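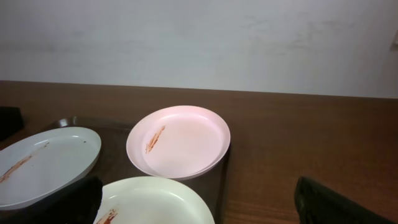
Equipment Planning Group, Wadari Kitchen Services

About us

We are the part of Wadari that says "not yet" for a living. Wadari runs staff kitchens and small canteens for other companies, and each of those kitchens has a person on site who would like some new machine. Our group reads the quotes, borrows the equipment when a supplier will lend it, and decides what goes in the budget. We were set up after the company bought a set of conveyor dishwashers that did not fit through the doors of the buildings they were meant for. Two of them are still in storage at Palard, if anyone is interested.

Most of what crosses our desk these days has a robot in it somewhere. Two years ago it was tray-return carts and self-ordering screens. We don't have anything against robots. We do have a long memory for sales decks, and we have noticed that the plates in sales decks are always clean before the machine gets to them.

What we look at

Dishwashing by hand is still a large piece of the labor in our smaller kitchens, the ones with no room for a proper machine. An arm that can pick up a sponge and wipe a plate sounds like an obvious fit. So the arm is what we have been spending our time on, and the questions we ask about it are dull ones. How much sauce is left on the plate afterward? What happens with an oval plate if it was taught on round ones? Who refills the soap? How long does a gripper finger last when it is wet all day, and what does a new one cost with shipping?

We ask suppliers to work with ordinary dishes in mixed shapes and colors, with food left on them. Some agree right away. Some want to send us a video.

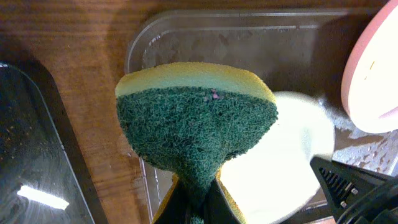

Gripper and sponge over the clear tray. Pink specks on the scouring side.

How we budget

Every piece of equipment gets a sheet with 14 lines on it. The purchase price is one line. The other 13 are the things that came back to bite us on earlier purchases: floor space, power, drains, insurance, training, spare parts, software fees, the cost of the old way running next to the new way for a while, and so on down to disposal. A supplier who can fill in all 14 lines without calling us is rare. We don't hold a blank against them the first time. We do hold it against them when the blank is the software fee.

We don't accept payback periods worked out on list wages and perfect uptime. If a quote says the arm pays for itself in 11 months, we want to see the hours it assumes, and we want to see what it assumes a person is doing while the arm works. In nearly every quote we have read, the person has vanished from the math. In a real kitchen somebody has to stand the plates up, swap the sponge, wipe the counter and stop the thing when a fork is in the wrong place. That person gets paid, and we put them back in.

Consumables get their own line for the same reason. A sponge is cheap. A sponge that is squeezed hard in the same spot on every cycle may not last as long as one in a hand, and until we have our own numbers on that we budget for more of them than the supplier suggests. We would be glad to be wrong and have a closet full of sponges.

Leasing comes up a lot. We compare every lease with a plain purchase over the same term, and we read the section on returning the equipment first. The lease we were offered by Cerkholm in November had a reasonable monthly price and a return clause that would have had us paying to ship a crate across the country. They have since sent a revised version. We are reading that one too.

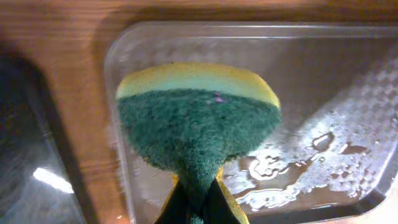

Water is the other thing that never seems to make it into a quote. Anything that washes dishes puts water where you didn't plan for it, and a kitchen that was built for a sink and a drying rack may need a tray, a new counter edge or a mat before it can have an arm. None of those cost much. Put them together with an electrician's visit and they can eat the first year's savings, so we ask the site to measure its counters and send us the sizes before we talk about price at all. Please include the distance to the nearest outlet. People always forget the outlet.

Where things stand

We have not approved a dishwashing arm for any site. There is money set aside for 2 units in next year's plan, marked as a trial, and it can go back to general repairs if we aren't convinced. Kiani, our largest canteen, has asked to go first. It also has a working dish machine, which makes it a poor place to find out whether an arm helps, and we have told them so. A smaller kitchen without one is more likely.

What would change our minds is pretty simple. We want a full lunch service's worth of dishes, done on our counters, with one of our own people keeping track of every time they had to step in. We want a written price for spare parts that holds for the length of the contract. And we want to talk to a customer who has had the equipment long enough to be annoyed by it.

Working with us

If you run a Wadari site and want something, send the request form with your counter sizes and a few lines on what the job is like today. Requests without sizes go to the bottom of the pile.

If you sell equipment, send the price sheet before the brochure. We answer everything, though slowly at the end of the year. Lunch meetings are not needed. We run canteens.

Page last updated Dec 8, 2024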